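Sukley releases bedroom linen and room reset specification for serviced apartments

Sukley has published a revised specification for bedroom resets in short-stay and serviced apartments. It sets out the order of work for beds, loose textiles and packaging between bookings, and takes effect across 72 managed units in July.

The specification was prepared by operations lead Yasaman Rezaei with linen supplier Histenov. It replaces two earlier documents, one for laundry and one for room presentation, which used different names for the same items.

"Attendants were working from one sheet for the bed and another for everything left on it," Rezaei said. "The order of work is now on a single page."

Bed surface

Under section 2, loose textiles are sorted on top of the bed before any linen is stripped. Items are separated by colour and fibre, and dark cloths are kept apart from the white duvet cover at the laundry stage. Clear plastic is removed by hand and does not go into the linen bag. Patterned pillowcases, including grey and white checks, are washed as sets.

A double bed with a white duvet, checked pillows and loose cloths still to be sorted:
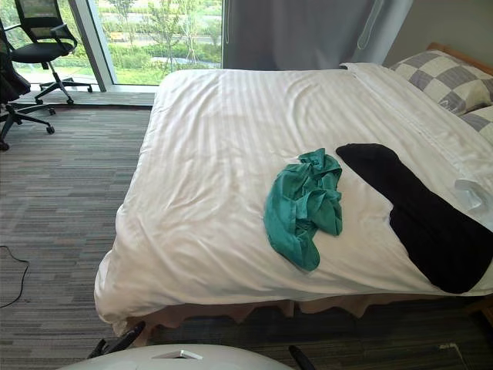 Bed skirt and window coverings

Bed skirts stay on the base unless marked. The hem is checked along its full length and must clear the floor. Curtains are drawn back to the same side in each unit and cords are left hanging free of the bed.

Duvets are smoothed from the head end to the foot, with equal drop on both sides. Light creasing in the cover is acceptable - pressing on the bed is not permitted.

Training and availability

Parvaneh Parsa will deliver training to 23 attendants before the start date. Each session runs for 59 minutes and covers sorting, stripping and final inspection.

The specification is available to property managers on request from Shahab Heydari, Sukley media and client enquiries.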